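Mavari buys Jirkdale lodges, promises owners "no change"

Holiday ownership group Mavari has bought the Jirkdale lodge park from its founding operator, Getari, in a deal that hands it 124 lodges and the contracts of everyone who owns weeks in them. The price was not given. Neither was much else.

In a statement put out on Monday, Mavari said owners would see "no change to the Jirkdale experience they know and love". Further down, the same statement says booking will move to Mavari's own points system in November, that the owners' helpline will close, and that annual fees will be "brought into line" with the rest of the group. Readers may decide for themselves how that squares with no change.

The points system is the part to watch. Jirkdale owners bought fixed weeks, many of them in the school holidays, and a fixed week is worth having only while it stays fixed. Mavari says the switch is voluntary. It also says owners who keep their weeks will pay a "legacy handling charge", and it has not said how much.

Radek Šimko, who runs Mavari's lodge division, called the purchase "a vote of confidence in Jirkdale" and said 40 of the lodges would be refitted before next summer. We asked which 40, who would pay, and whether owners would lose weeks while the work was done. His office replied that details would follow "in due course".

There is some history here. When Mavari took over the lakeside park at Říha, it promised a new pool and a refit of 21 lodges. The lodges were done. The pool is still a fenced rectangle of gravel, and fees there have gone up 2 years running.

Getari, for its part, said it was leaving Jirkdale "in excellent hands" and would make no further comment. It keeps the car park and the strip of land by the main road -- an odd pair of things to hold on to if it is really walking away.

Owners have been told to expect a letter. Those with weeks already booked for this winter should keep their confirmations, on paper if possible.
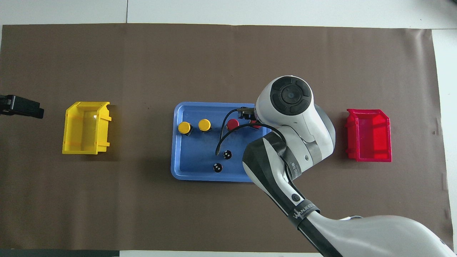 2 min read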